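4.2 Equipment plan and unit costs 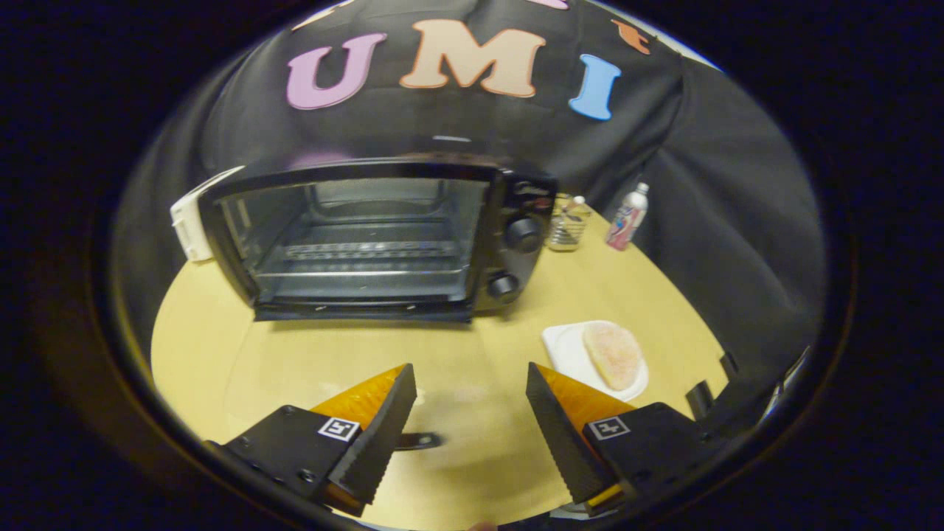 Figure 9. Toaster oven task, viewed from the hand-held gripper. The plate and bread are to the right of the oven.

Equipment for the kitchen tasks was budgeted per station. A station consists of one table, one small appliance, a set of tableware, and a hand-held gripper with two marked fingers. The Fatolgate site was planned for four stations and the Merkent site for one, the latter kept as a spare during the first quarter.

Appliances were capped at 4% of the station budget. We chose a compact toaster oven with a front door handle and two knobs (Figure 9) over a full-size unit – the smaller body leaves table space for a plate within reach of the gripper. Full-size ovens would also have required new wiring at Fatolgate, which Gilchrist quoted separately and which we excluded from the totals.

Finger pads were treated as consumables. The purchasing plan assumes replacement after 500 demonstrations per pair, a figure set by Partington before data collection began and not revised. Lead time from the supplier was 11 weeks, so pads for the whole study were ordered in December along with the grippers. Shipping made up nearly 9% of that order.

Robot arms were leased. Donnelly compared lease and purchase terms for the Grorirora arm used in evaluation; purchase becomes cheaper only if the arm stays in service beyond the end of the project. Costs of staff time are reported in Section 4.3.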